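# Oldtimer vom Händler: „komplett restauriert“, aber keine Rechnungen. Kaufen oder laufen lassen?

**Dolturden** schrieb am 19. Dezember:

Moin zusammen,

ich stehe kurz davor, eine Dummheit zu begehen, und hätte gern vorher eine zweite Meinung. Es geht um eine englische Limousine aus den späten Sechzigern, Rechtslenker, dunkelgrün, innen beiges Leder. Steht bei einem Händler, der sich Walomham Classics nennt und Anzeigentexte schreibt, als bekäme er pro Adjektiv bezahlt. „Atemberaubend“ kommt viermal vor. Das Wort „Rechnung“ kommt gar nicht vor.

Laut Anzeige wurde der Wagen „von anerkannten Spezialisten umfassend restauriert“. Auf meine Frage, welche Spezialisten und wann, kam zurück: der Vorbesitzer habe das alles machen lassen, die Mappe liege wohl noch bei ihm, man kümmere sich. Man kümmert sich jetzt seit drei Wochen. Der Tacho steht auf 73.000 Meilen, was stimmen kann oder auch nicht, er hat ja nur fünf Stellen und verrät nicht, ob er schon einmal von vorn angefangen hat.

Ich war dort und bin eine halbe Stunde mitgefahren. Fährt gut, bremst geradeaus, Öldruck warm in Ordnung, im zweiten Gang ein Heulen, das der Verkäufer als „typisch“ bezeichnete. Lack sehr schön. Fast zu schön an den Schwellern, da ist er nämlich auffallend dick und die Kante zur Tür hin sieht aus wie mit dem Löffel modelliert. Einen Magneten hatte ich nicht dabei, man will ja nicht unhöflich sein.

Von meiner Seite ist alles vorbereitet: Die Garage ist trocken und leer, das Werkstatthandbuch und zwei Ersatzteilkataloge habe ich vorsorglich schon gekauft, und meine Frau hat den Satz „Mach doch, was du willst“ gesagt, den ich als Zustimmung werte.

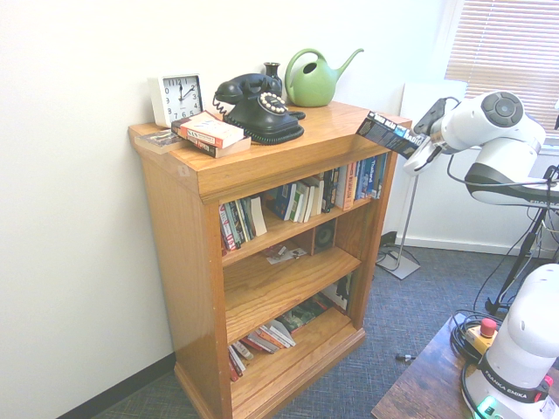 *Bücherregal mit Wecker*

Konkret würde ich gern wissen:

- Ist eine fehlende Restaurierungsmappe für euch ein K.-o.-Kriterium oder nur ein Verhandlungsargument?
- Was muss ich beim zweiten Termin ansehen, das ich beim ersten vor lauter Begeisterung übersehen habe?
- Der Händler will 1.000 Euro Anzahlung, damit er den Wagen „bis März zurückstellt“. Üblich?

Danke schon mal. Antworten der Art „Kauf dir einen Kombi“ habe ich bereits in der Familie eingeholt.

---

**Aliyu** antwortete:

Kaufen! Man lebt nur einmal, und die Preise gehen sowieso nur nach oben. Meiner hatte auch keine Papiere und läuft seit Jahren super. (Gut, Motor war zwischendurch mal draußen. Und das Getriebe. Aber das lag an mir.)

Grün mit beigem Leder würde ich persönlich sofort nehmen, bei Weiß wäre ich vorsichtiger.

---

**Detlow** antwortete:

Ich fange mal bei der Mappe an. Restaurierungen, die richtig Geld gekostet haben, hinterlassen Papier. Wer einer Werkstatt den Gegenwert einer Einbauküche überweist, hebt die Rechnung auf, schon um sich später darüber ärgern zu können. Gibt es gar nichts, weder Rechnungen noch Fotos noch wenigstens einen Lieferschein für die Bleche, dann bewerte ich das Auto als unrestauriert mit frischem Lack. So würde ich auch bieten. K.-o.-Kriterium also nein, aber der Preis aus der Anzeige gilt für ein anderes Auto.

Frag nach dem Namen der Werkstatt und ruf dort selbst an. Viele Betriebe erinnern sich an ihre Autos besser als an ihre Kunden. Wird dir der Name nicht genannt, hast du auch eine Auskunft.

Zum zweiten Termin würde ich so gehen:

1. Kalter Motor, und zwar angekündigt. Leg bei Ankunft die Hand auf die Haube. Ist sie warm, wird vorher gern gestartet, und du darfst fragen, weshalb.
2. Lackschichtmesser leihen. 100 Mikrometer sind unverdächtig, auch das Doppelte ist bei einer Neulackierung noch kein Drama. Wenn das Gerät an den Schwellern gar nichts mehr anzeigt, misst du Spachtel. Die Löffelkante, die du beschreibst, klingt leider danach.
3. Auf die Hebebühne, ohne Diskussion. Wagenheberaufnahmen, Federaufnahmen hinten, Kofferraumboden unter der Matte. Dicker, frischer Unterbodenschutz ist kein Qualitätsmerkmal, der kann alles Mögliche zudecken.
4. Das Heulen im zweiten Gang noch einmal anhören, unter Last und im Schiebebetrieb. „Typisch“ heißt im Verkäuferdeutsch, dass es bei allen kaputt ist. Ein Getriebe überholen zu lassen ist bei den englischen Kisten machbar, aber dann gehört der Betrag vom Kaufpreis runter.
5. Fahrgestellnummer am Auto mit den Papieren vergleichen, selbst und mit Taschenlampe. Die Motornummer gleich mit. Falls ein anderer Motor drin ist, muss das kein Unglück sein, es sollte nur nicht „matching numbers“ dranstehen.
6. Alles notieren und erst zu Hause rechnen, in Ruhe, am eigenen Tisch. Verhandelt wird später am Telefon. Dort riecht es nicht nach Leder. 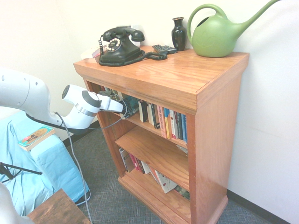 ### Zur Anzahlung

Die Höhe finde ich nicht unverschämt, die Reihenfolge schon. Ich würde erst nach der Bühne zahlen und nur gegen einen schriftlichen Vorbehalt: Geld zurück, wenn die Mappe bis zu einem festen Termin nicht da ist oder ein Gutachter deiner Wahl tragende Durchrostungen findet. Lass „umfassend restauriert“ wörtlich in den Kaufvertrag schreiben. Beobachte dabei das Gesicht des Verkäufers. Steht im Vertrag plötzlich nur noch „optisch aufbereitet“, kennst du den Zustand.

Ein unabhängiges Gutachten kostet dich weniger als ein Schweller, und du brauchst für die Oldtimerversicherung in der Regel ohnehin eine Bewertung.

Das Werkstatthandbuch war übrigens kein Fehler. Lies das Kapitel Getriebe zuerst.

---

**Dolturden** schrieb dazu:

Danke euch beiden, wobei ich Aliyus Antwort lieber gelesen habe. Habe eben bei Walomham angerufen und nach einem Termin auf der Hebebühne gefragt. Die sei gerade defekt. Ich habe vorgeschlagen, zur Prüfstelle zwei Straßen weiter zu fahren, und man meldet sich bei mir.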